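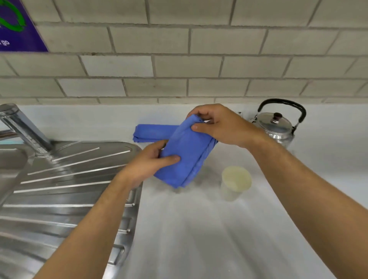 Makis Tzanetos wrote in to say that my numbers on fabric softener and towel absorbency were wrong, because I had weighed the towels straight out of the dryer. He has a point. Cotton fresh from the dryer holds less moisture than cotton that has sat in room air, so my dry weights were low and the water pickup came out high.

I repeated the test. Same six cotton towels, three washed with Iletti softener at the dose on the cap, three with detergent only. All of them got 20 washes. This time each towel sat overnight on an open rack before weighing, then soaked in tap water for a minute and hung from one corner until the dripping stopped.

The plain towels still held more water, but the gap was smaller than in the January post. Pickup for the softener group was around 6 percent lower. The difference in wetting speed was larger. A drop of water placed on a plain towel went in almost at once. On the treated ones it sat on the surface long enough to time with a stopwatch.

Two problems remain. My kitchen scale reads to the nearest gram, and corner hanging depends on how the hem is sewn. Makis suggests a flat mesh drain. I have ordered one and will run the set again at a half dose.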